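Florum Opens Its Packing Room to the Neighborhood This March

Sachet maker Florum is opening the doors of its new packing room in the old Pallirach building, and everyone is invited to come in and try a table!

The room has been a long time in the making. Florum began in a spare bedroom, filling small packets of dried herbs and flower seed for market stalls, and moved through 2 rented units before settling at Pallirach. The new space measures 435 square feet, with the original brick wall left bare and plank flooring underfoot. The team fell for that wall on the first visit (it curves, so no shelf will ever fit it) and decided to arrange the tables to suit.

"We wanted somewhere you could sort packets and still feel you were in a real room," said Doina Janevski, founder of Florum. "The old unit had no character at all. I come in early now just to have my coffee in here." 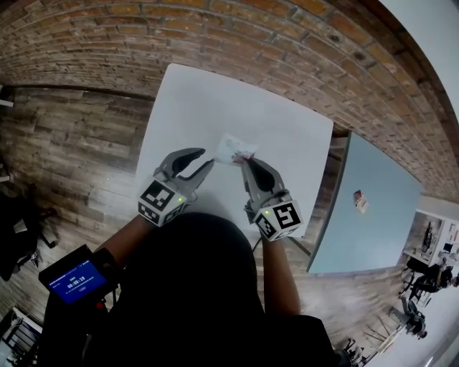

A small translucent packet over the square white table in the packing room at Pallirach, with a second table set at an angle by the brick wall.

The tables were chosen with Tevska, the workshop two doors down. Plain, pale tops were at the head of the list, as small packets are far easier to find on them at the end of a long afternoon. Zeyu Dong of Tevska spent several evenings moving tables around with the Florum crew until the walkways felt right.

"Every time we thought we had it, somebody would bump a hip on a corner," Dong said. "So we'd start over. It was great fun, really."

Florum packed 3438 sachets for its winter orders, and the spring seed mixes are next. Visitors to the open house can fill and label a packet to take home, meet the team and see the Olszewski seed collection, 206 varieties gathered from gardens across the county and on loan through spring.

The open house takes place on Thursday from 4 p.m. to 7 p.m. Entry is free and children are welcome with an adult. Please use the courtyard entrance.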